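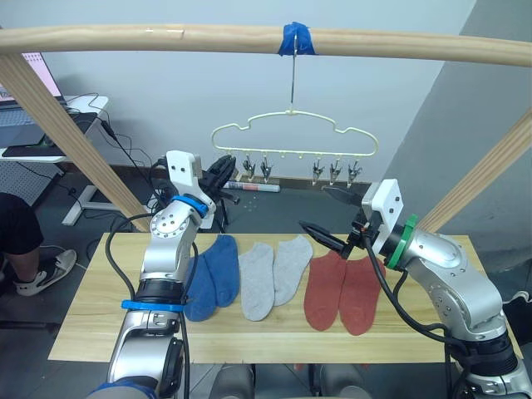
Socks laid out in pairs below a clip hanger.

Delegation visit to Narville: safety check of the meeting rooms
By Drita Delić
21 Jan 2018

Print this page | E-mail this page

Building: Halilović House, ground floor and first floor
Checked by: Drita Delić, together with Osian Samuel (protocol office)
Reason: talks between the city and the Brikinham trade delegation
Marks used: OK / OK with comment / NOT OK

1. Entrances and arrival

1.1 Main door opens fully from inside without key -- OK
1.2 Side door on the car park -- NOT OK. The push bar sticks. I had to push it two times with the shoulder. Must be repaired before the visit, otherwise the delegation cannot use the rooms on that side.
1.3 Steps and ramp -- OK with comment. Salt was put down, but only on the steps. The ramp needs it also. One member of the delegation uses a wheelchair.
1.4 Place for the press outside -- OK with comment. The barrier stands too near to the hydrant. Osian will speak with the police about moving it to the other side of the flag poles.

2. Large meeting room

2.1 Permitted number of persons shown at the door -- NOT OK. The sign is the old one from before the rebuilding. Please ask the fire department for the correct number. We should not guess it from the chairs.
2.2 Two ways out, both free -- OK with comment. The interpreter booth stands close to the rear exit. It is free today but when the booth door is open the passage becomes narrow. Turn the booth.
2.3 Cables on the floor -- NOT OK. Microphone cables cross the walkway and are not covered.
2.4 Fire extinguisher, no. 2393 -- OK. Last inspected in July.
2.5 Ceiling lamps and emergency light -- OK

3. Small room (for private talks)

3.1 Door can be opened from inside when locked outside -- OK
3.2 Windows -- OK with comment. The left window does not close completely. Damir Spahić from security wants it fixed for his own reasons, so please count it as urgent.
3.3 Heater -- OK. Do not bring in the electric one from room 9, the plug is damaged. I put a label on it.

4. First floor, press room

4.1 Stairs and handrail -- OK
4.2 Power sockets -- OK with comment. At the last visit the fuse went out when the television people connected their lamps. Cistitz will bring a separate line and needs access the evening before.
4.3 First aid box -- NOT OK. Bandages are past their date. Gloves are missing.
4.4 Evacuation plan on the wall -- OK with comment. It is only in our language. Zyanya Solís has offered to translate it.

General comments

Mr. Omerović asked if the signing could be moved to the foyer because it looks better on television. From the safety side I have no objection, but then the foyer must be checked again with the tables in place. I did not check it for this use.

Second check will be done when all points marked NOT OK are closed. Please send a short note for each point, also when the repair is small.

Contact: Protocol Office, City of Narville, Room 5 | © 2018 City of Narville | Back to top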